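Protokoll der Projektsitzung, Studierendenprojekt Ulus
Hochschule Seltlow, Raum 202
August, Beginn 16.15 Uhr

Anwesend: Mirjam Schouten (Leitung der Sitzung), Gijs Bakker, Maksym Pylypenko, Nele Van den Broek, Mieke Stevens (Protokoll)

1. Protokoll der letzten Sitzung

Das Protokoll wird angenommen mit einer Korrektur von Gijs: Die Ersatzfinger für die Greifer sind bei Coppens angefragt, aber noch nicht bestellt. Maksym bittet darum, dass die Protokolle künftig im gemeinsamen Ordner liegen und nicht nur per E-Mail kommen. Ich werde das so machen.

2. Stand der Aufgabe »Besteck«

Nele berichtet über die Aufnahmen für die Besteckaufgabe. Das Besteck soll von der Tischplatte auf das rosa Tablett gelegt werden, alle Teile parallel und mit dem Kopf zur Rückwand. Gespeichert sind bis jetzt 300 Durchgänge. Für das Training, das Mirjam im Antrag beschrieben hat, sind 3000 geplant. Nele hält diese Zahl mit dem jetzigen Tempo bis zum Wettbewerb in Stirden nicht für möglich. Mirjam antwortet, dass die Zahl im Antrag alle Aufgaben zusammen meint und nicht das Besteck allein. Das war nicht allen bekannt.
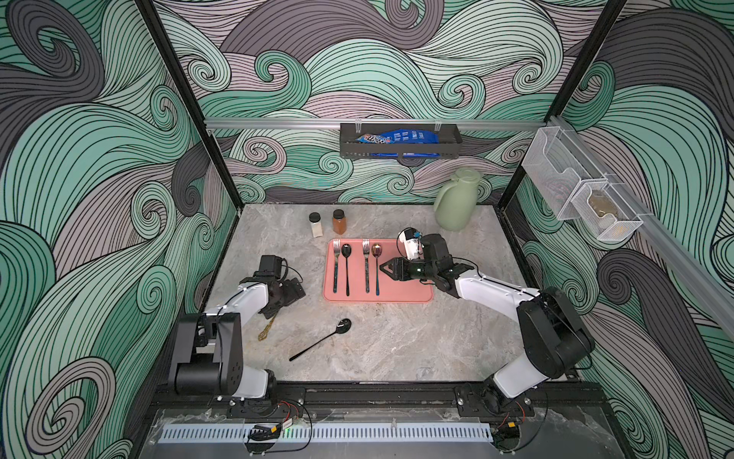 Abb. 1: Tablett mit zwei Gabeln und zwei Löffeln, ein weiterer Löffel liegt auf der Platte davor.

Es wird länger diskutiert, wann ein Durchgang als gelungen zählt. Gijs möchte, dass die Abstände zwischen den Teilen gleichmäßig sind. Nele findet das zu streng, weil die Regeln von Stirden nur verlangen, dass kein Teil über den Rand ragt und keines auf einem anderen liegt. Maksym schlägt vor, beides aufzuschreiben: gelungen nach Regel, und dazu ein Feld »ordentlich« mit ja oder nein. Damit sind alle einverstanden. Die alten Durchgänge werden nicht nachträglich bewertet, außer jemand hat einmal viel Zeit.

Beschluss: Neues Feld in der Tabelle, Maksym trägt es ein.

3. Greifen der Löffel

Gijs hat sich die Fehlversuche der letzten Wochen angesehen. Die meisten Fehler geschehen bei den Löffeln mit dünnem Stiel. Wenn der Greifer zu nahe am Ende des Stiels zufasst, dreht sich der Löffel beim Heben und die Schale schlägt gegen den Rand des Tabletts. Er hat deshalb die Greifstelle weiter zur Schale verschoben. Bei den Gabeln sieht er keinen Grund für eine Änderung.

Maksym weist auf die Spiegelungen hin. In den Bildern der Kameras am Handgelenk sind die glänzenden Schalen je nach Winkel einmal fast weiß und einmal fast schwarz. Das frühere Modell hat den Stiel meistens richtig gefunden, die Schale deutlich seltener.
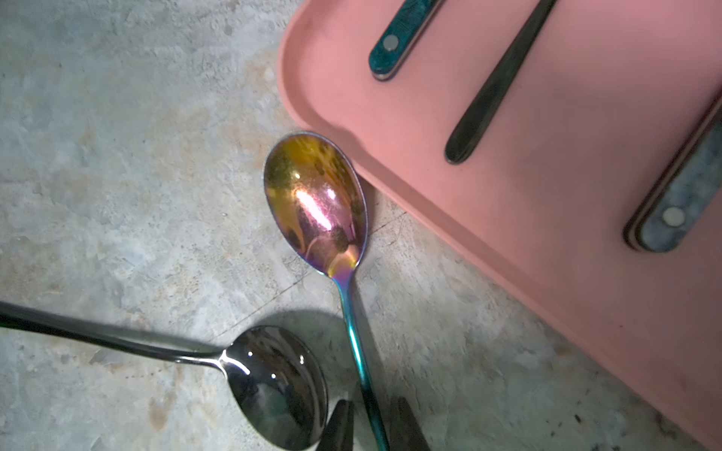 Abb. 2: Handgelenkkamera, die Finger des Greifers links und rechts vom Stiel des schillernden Löffels.

Mirjam fragt, ob man die glänzenden Löffel durch matte ersetzen sollte. Nele ist dagegen. In Stirden bringt die Jury eigenes Besteck mit, und wir wissen nicht, welches. Sie möchte lieber noch mehr verschiedene Teile kaufen, auch solche mit dicken Griffen. Gijs ist für matte Löffel in der ersten Trainingsphase und danach gemischt. Abstimmung: Das Besteck bleibt, wie es ist, Gijs enthält sich.

Offen bleibt die Frage der Beleuchtung. Die Deckenlampe in 202 kann man nicht dimmen. Nele fragt beim technischen Dienst, ob eine der Röhren herausgenommen werden darf.

4. Ausgangslage und Zurücksetzen

Nach jedem Durchgang wird das Tablett geleert und das Besteck neu auf die Platte gelegt. Mieke hat bemerkt, dass jede Person dabei ihre Gewohnheit hat. Bei Maksym liegen die Stiele fast immer nach links unten, bei Gijs liegt alles sehr nahe am Tablett. Das Modell lernt dann die Gewohnheit mit. Sie schlägt vor, dass die Person, die zurücksetzt, nach jeweils zehn Durchgängen wechselt.

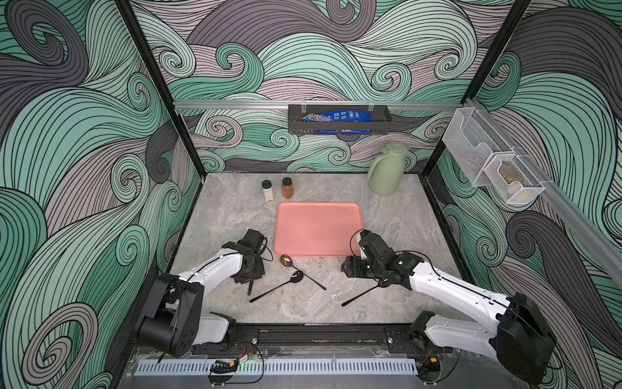 Maksym findet den Wechsel gut, aber er kostet Zeit, weil man zu zweit im Raum sein muss. Als Alternative nennt er ein kleines Skript, das zufällige Positionen auf einem Bildschirm anzeigt. Er hat so etwas schon für die Aufgabe mit den Gewürzgläsern geschrieben, und die Anpassung dauert nach seiner Meinung einen Nachmittag. Mirjam möchte beides: das Skript und den Wechsel, wenn zwei Personen da sind.

Weiter wurde zum Zurücksetzen festgehalten:

Die Gewürzgläser und die grüne Kanne bleiben hinten auf der Platte stehen, auch bei der Besteckaufgabe. Sie werden zwischen den Durchgängen nicht verschoben.

Ein Teil darf teilweise unter einem Greifer liegen, wenn die Arme in der Startposition sind. Gijs war zuerst dagegen. Nele hat aber im Regelheft nachgelesen, dass die Jury die Teile ablegt, nachdem die Arme schon stehen.

Die Platte wird am Ende jeder Schicht abgewischt. Mittel und Tücher sind im Schrank neben der Tür. 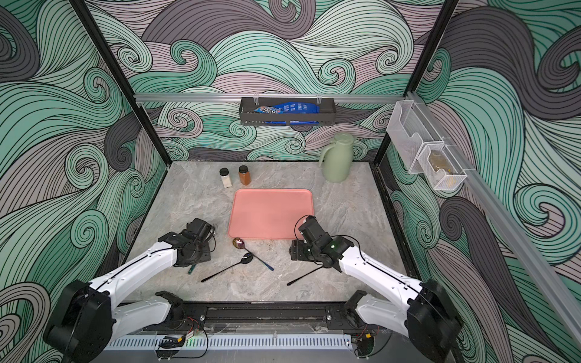

Abb. 3: Leeres Tablett, das Besteck liegt davor auf der Platte. Beide Greifer über der Arbeitsfläche.

5. Kabel und Wartung

Gijs möchte die Kabel an der vorderen Schiene neu verlegen. Im Moment hängen einige lose, und er hat Sorge, dass beim Reinigen jemand daran zieht. Er braucht dafür einen halben Tag, in dem keine Aufnahmen möglich sind. Nele bittet, das nicht in der Woche vor der Zwischenpräsentation zu machen.

Die Schrauben an den Montageplatten werden bei dieser Gelegenheit nachgezogen. Das Drehmoment steht in der Anleitung, die Gijs ausgedruckt hat, sie ist im Moment bei Maksym zu Hause.

Coppens hat für die Ersatzfinger ein Angebot geschickt. Mirjam prüft, ob die Lieferzeit passt. Wenn nicht, druckt Maksym die Finger in der Werkstatt selbst.

6. Zwischenpräsentation

Jede Gruppe hat zwölf Minuten. Mirjam übernimmt die Einleitung, Nele die Daten, Gijs und Maksym zeigen einen Durchgang live. Maksym fragt, was passiert, wenn der Durchgang misslingt. Es wird vereinbart, höchstens 2 Versuche zu machen und danach mit den Folien weiterzugehen. Ein Video wird trotzdem vorbereitet.

7. Aufgaben bis zur nächsten Sitzung

Maksym: Feld »ordentlich« in der Tabelle, Skript für die Positionen, Anleitung mitbringen
Nele: technischer Dienst wegen der Lampe, Folien zu den Daten
Gijs: Termin für die Kabel vorschlagen, neue Greifstelle testen
Mirjam: Angebot von Coppens, Zahlen im Antrag klären
Mieke: Protokolle in den Ordner legen, Schichtplan

8. Verschiedenes

Der Schlüssel für 202 muss nach 20 Uhr beim Pförtner abgegeben werden und darf nicht mehr im Briefkasten liegen.

Ende der Sitzung: 17.50 Uhr
Für das Protokoll: Mieke Stevens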